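双臂台子上右臂线缆老是蹭到东西,线该怎么走?顺便问问垫子和夹爪的保养

Gudness 社区 › 设备与台架 › 日常维护

发帖人:半勺麦片
3 月 20 日,星期五

各位好,来求助了。我在 Predosthorpe 这边管一张双臂的厨房桌面台子,两条白色的臂,两指黑夹爪,桌上铺一大块棕色的垫子,摆的都是些家常东西:小烤箱、马克杯架、木托盘、碟架。台子的控制柜和工装都是按 Drarnine 那套模板搭的,我接手的时候已经是这样了,没有交接文档,只有一张贴在柜门里的接线图,还是手改过的。

问题有三个,我一起写了,别嫌我啰嗦。

第一个是线。右臂的线从上面那个关节出来,绕一个大弯,再回到前臂上的绑带。平时好好的,一到去烤箱那一侧干活,手腕转过来,线弯就往下坠,偶尔会扫到烤箱门。上周连着报了 3 次关节力矩超限,我翻日志看,时间点都是手腕往烤箱里伸的那一段。我试过把绑带往手腕方向挪一点,线弯是小了,可是手臂伸直的时候又绷得很紧,我看着心里发毛,又挪回去了。

第二个是垫子。烤箱门打开以后是摊在垫子上方的,门一开一合,垫子靠烤箱那边会慢慢往外跑,跑一点点,碟子的位置就跟着不准。我现在每天早上拿卷尺量,烦死了。

第三个是夹爪。夹碟子边的时候打滑,尤其是浅绿那只圆碟,平放着的,边又薄。指尖的胶垫我摸着还挺软,不知道是不是该换了,还是夹持力没调对。

先把台子的样子放上来,大家看看布局有没有什么一眼就不对的地方:

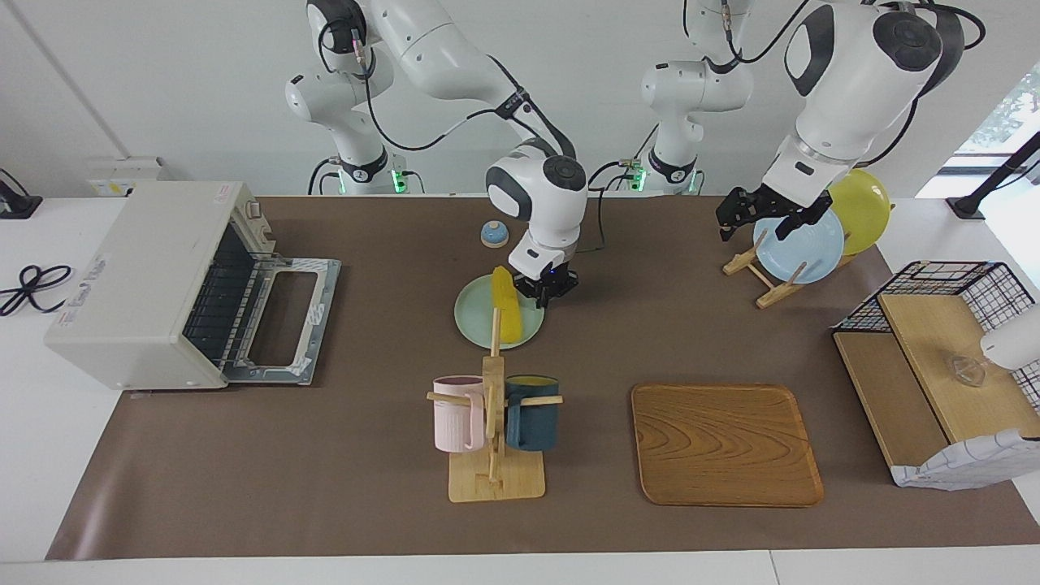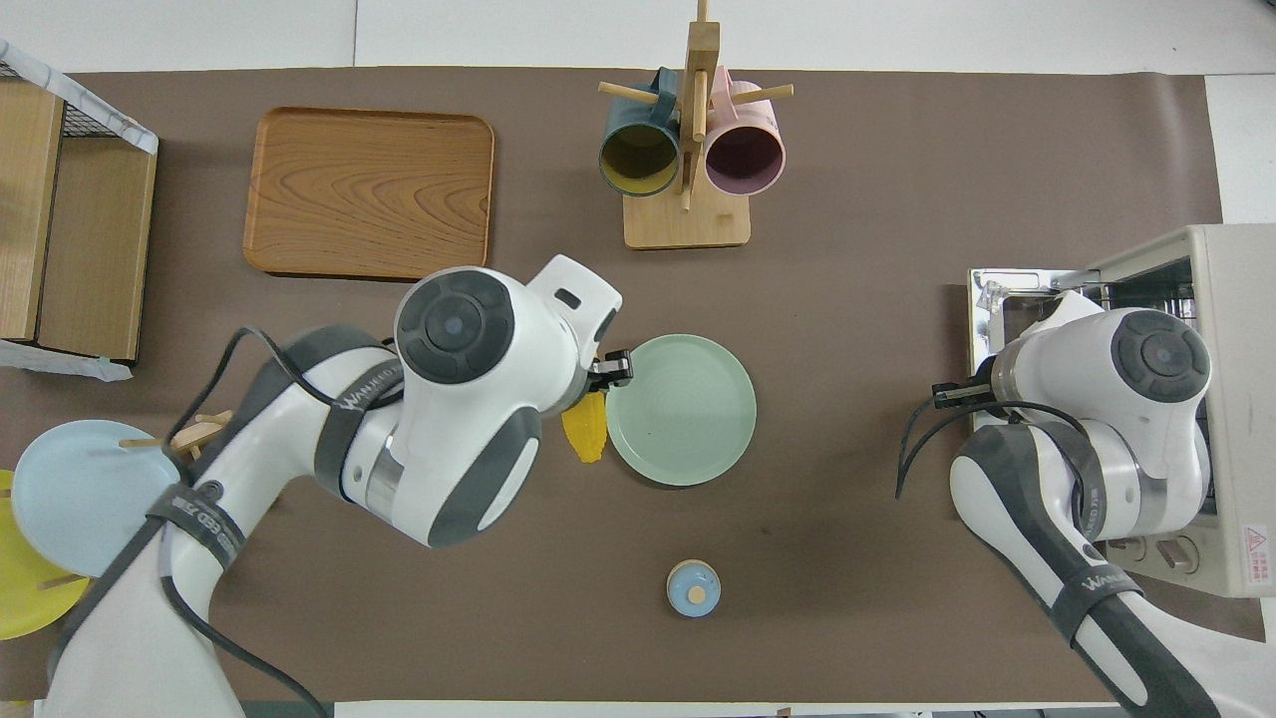 补几句背景。底座是从台面后沿锁下去的,螺丝我上个月刚复过一遍扭矩,没有松的。控制软件没升级过。台子每天大概就跑白天那一班,晚上断电。线束是原装的,从装机到现在没换过,外皮我用手摸了一遍,没发现破口,不过绑带下面压着的那一小段我没拆开看,怕拆了绑不回去(手笨)。

还有,烤箱是不通电用的,只拿它当个开门、放东西的对象,电源线我捆起来放在一边了,所以不用担心烫线这回事。

想先听听大家的意见再动手。预算不多,能靠重新走线解决最好,实在不行再买件。谢谢谢谢!

三号扳手

线的问题我太有发言权了,我们那张台子前年也是这么折腾过来的,差点把一条线束磨穿。

你挪绑带的方向没错,但是只挪绑带是不够的。线弯要留多长,得看手臂在所有工作姿态里最费线的那一个,你停在家里姿态的时候量出来的长度没什么参考价值。我的做法是这样,你可以照着来:

先把速度限到最低,示教模式,把右臂一个姿态一个姿态地推过去。要走到的有:手腕伸进烤箱、手腕在杯架上方、手腕到对面木托盘那一头,还有你程序里的归位点。每到一个点就停下来,看看线弯最低的地方离下面的东西有多远,再拉一下线,看还有没有余量。拿美纹纸在线上做个记号,每个姿态写个字母,别嫌土,特别好用。

走完一圈你会发现,最费线的姿态和线弯坠得最低的姿态通常是两个不同的姿态,这就是你挪来挪去都不舒服的原因。这种情况一根绑带搞不定,要加一个中间的支点。我们是在上臂那段连杆外侧加了一个可以转的线夹,线从上关节出来先过这个夹子,再到前臂绑带。这样大弯就分成两个小弯,哪个都坠不下来。线夹自己找人打印一个就行,内圈一定要垫一层毛毡或者硅胶,裸塑料磨线皮磨得飞快。

绑带本身也说一下。魔术贴的那种绑带用久了会被线的回弹一点点拽歪,所以我会在臂上和绑带上各画一道细线,对齐着画。以后每天开机前瞄一眼,两道线对不上就是跑了。绑的时候不要勒死,线在绑带底下要能用手指推得动一点点,推不动就是太紧,线芯迟早要断在那个位置。

你说绑带下面那段没拆开看,这个我劝你还是拆。磨损十有八九就藏在那里。断电,拆之前拍照,拆一根看一根装一根,别一口气全拆了,我就干过一口气全拆的事,装了一个下午。看的时候把线弯过来看外侧,有发白、发亮、压扁的都要记下来。外皮已经能看到屏蔽层的话就别犹豫了,直接换整条,不要缠胶布接着跑。

力矩超限那几次,我倾向于就是线刮到门框了,但你最好验证一下:把烤箱整个搬走,同样的程序空跑 25 遍。还报,那就和烤箱没关系,得去查关节本身和负载参数;不报了再放回去试。顺序不要反。另外看一眼工具负载有没有填对,我见过换了夹爪指尖以后没有改负载重量的,什么姿态都能给你报一个超限出来,查得人怀疑人生。

夹爪我不太懂,我们用的是另一种,留给别人答。

Nnaji 的邻居

垫子用双面胶粘住不就好了。

半勺麦片

粘过的……下面白台面要定期擦,粘一次撕一次,胶印擦到手酸。而且垫子要能整块拿起来,台面底下走了一根地线要检查。不过还是谢谢!

三号扳手那个打记号的办法我明天就试,负载参数我还真没想到去看。

柠檬皮屑

我来补垫子和夹爪,我自己维护的也是两条臂的桌面台,跑了快两年。

垫子跑位,根子在烤箱,不在垫子。开门的时候夹爪往下压,门是有阻尼的,力都传到机身上去了,机身一挪,脚就带着垫子一起走。你先在烤箱四个脚底下各垫一块防滑硅胶片,再在台面上沿着机身后侧和没有门的那一侧拧两个 L 形的挡块(台面不让打孔就用夹具夹在桌沿,丑一点,能用)。机身顶住了,垫子自己就老实了。然后垫子的角上可以放薄的磁吸片,上下各一片夹住台面,前提是你台面够薄,厚的话吸不住,我那张 18 毫米的板子刚刚好,再厚我就不敢说了。

卷尺可以收起来了。我是在垫子四个角外面的白台面上贴了四个小直角标,垫子放回去对着角塞就行,碟架和杯架底下也各描了一圈轮廓,用的是洗得掉的粉笔。擦桌子的时候整块掀起来,放回去半分钟搞定。杯架特别要描,方底座转一点点角度你肉眼看不出来,可是杯柄的朝向就全变了,夹爪伸过去正好怼在杯沿上。

再说夹爪。胶垫软不软光靠摸是摸不准的,很多时候打滑是脏了,不是老了。尤其你们桌上有碟子,表面上一点点手油就够滑的。我的流程是每天收工前用无尘布蘸一点异丙醇擦指尖,擦完晾干再断电,碟子也用洗洁精洗一遍,彻底冲干净。光擦夹爪不洗碟子等于没擦,这个我走过弯路,换了两副新胶垫还是滑,最后发现是碟子上有一层护手霜,我自己的护手霜,哈哈。

清洁以后还滑,再看磨损。把手指合拢,对着光看两片胶垫之间的缝,如果中间透光两头不透,就是中间磨凹了,该换。换的时候左右两片要一起换,只换一片的话中心线会偏,你所有的抓取点都要跟着重新教,得不偿失。换完别忘了做一次夹爪的零位,有的控制器会自己做,有的不会,查一下你那版的手册。

力也不要一上来就加。平放的薄边碟子,夹爪从边上进去,关键是手指下面那一片能不能塞到碟边底下。塞不进去,力加到多大都是在碟边上打滑,严重了碟子会弹起来。我的建议是让手腕稍微倾一点,下指先贴着垫子滑进去,再合拢。垫子在这里反而是帮忙的,软,能让一点点。要是在硬台面上,我就不敢这么做了。

对了,润滑。夹爪手指那几个活动关节的销子,我 7 月份大保养的时候才上一次脂,平时只擦不加。加多了会沾灰,灰和脂混在一起像磨膏一样,销孔会越磨越大,手指就开始晃。你可以用手捏着指尖左右轻轻掰一下,左右两只夹爪对比着掰,哪一只晃得明显就先查哪一只。

还有一件小事,你说晚上断电。断电之前两条臂停在哪里?我以前图省事,程序跑完停哪儿算哪儿,有一次抱闸松了一点,手腕慢慢沉下来,压在碟架上压了一夜,木棍都弯了。现在我都是先归位,手腕收到台面后侧、下面什么东西都没有的地方,再断。线也是,归位姿态下要让线弯是松的,一晚上绷着和一晚上松着,线束寿命差得挺远。

半勺麦片

回来更新一下!照三号扳手说的,把烤箱搬走空跑了 25 遍,一次都没报。放回去,又报了。所以就是线刮门框,没跑了。绑带也拆了,底下那段有一小截发亮,还没到要换的地步,我先挪开了那个受力点,每周看一次。线夹已经画好图拿去打印,内圈打算垫毛毡。

负载参数对了一遍,填的居然还是旧指尖的重量……已经改了。

垫子这边先垫了硅胶片,挡块的料还没到。碟子洗了,夹爪擦了,浅绿那只现在能夹起来,偶尔还是滑一下,我对着光看了看,右边那副胶垫中间确实透光,新的下单了,两片一起换。

另外问一句柠檬皮屑,你那个归位姿态,是两条臂一起收,还是先收一条再收另一条?我这边一起收的时候,两边手腕在中间挨得有点近。

柠檬皮屑

先收一条,再收另一条,中间让它等 3 秒。慢是慢了点,我从来没嫌过。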